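Iced coffee at home, is the concentrate thing worth it?
Forum: Kitchen Talk > Drinks

marblecat
Okay so every summer I tell myself I'm going to stop buying iced coffee and every summer I cave by July. This year I want to really do it. My sister swears by making a big jar of concentrate and cutting it with water or milk all week. I tried it once with a bag of Zemisier dark roast and it tasted like a wet cardboard box, so either I did it wrong or she has no taste buds. What are you all doing? I have a cheap blade grinder, a big mason jar and not much patience.

Skelly60
Blade grinder is your problem. You get dust and boulders in the same batch, and the dust goes bitter and muddy in a long soak. Either get it ground coarse at the store or borrow a burr grinder for one batch and see if you can tell the difference. I bet you can. Also how long did you leave it? I go 19 hours in the fridge and I won't hear a word against it.

marblecat
Um. Two days? I forgot about it (we had people over).

Skelly60
Well there you go lol

porchlight_811
I'm going to be the grump and say concentrate is overrated, period. It's smooth, sure, but it's smooth like flat soda. All the bright fruity stuff is gone. I brew hot coffee at double strength straight over a glass full of ice and it takes 8 minutes including finding the filters. No jar hogging the fridge door either, and no straining sludge through a dish towel at six in the morning!

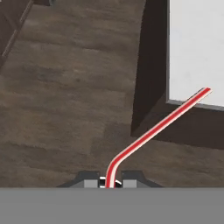 Sang-wook Byun
Have to disagree with porchlight on the flat soda thing. I was in that camp for years and it was the beans, every time. Put a light roast in the jar instead of the dark stuff everyone recommends and you get plenty of fruit out of it. I've been using the washed one from Zastach and it tastes almost like tea with lemon. My wife can't stand it, so more for me.

porchlight_811
Light roast in cold water is just expensive brown water to me, sorry. But I'll try it if somebody gives me a ratio that doesn't use up the whole bag.

Sang-wook Byun
One part coffee to 8 parts water by weight, and drink it straight, no cutting. You're thinking of the concentrate ratio, that one does eat a bag.

tinaincanning
Can I ask the dumb question, what do you all do for sweetener? Sugar just sits on the bottom of the glass and laughs at me. I grew up on sweet tea so black is not happening.

Skelly60
Simple syrup! Equal parts sugar and hot water, shake it till it's clear, keeps for weeks in the fridge. Brown sugar is even better if you take milk.

marblecat
Seconding brown sugar, that part I do know how to do. Okay, I'm getting a bag ground coarse tomorrow and doing half a jar the Skelly way and half a jar with the light roast. And I'm setting an alarm on my phone this time. Porchlight, do you use regular ice or do you freeze coffee into cubes?

porchlight_811
Regular ice. Coffee cubes pick up freezer smell, mine tasted like fish sticks.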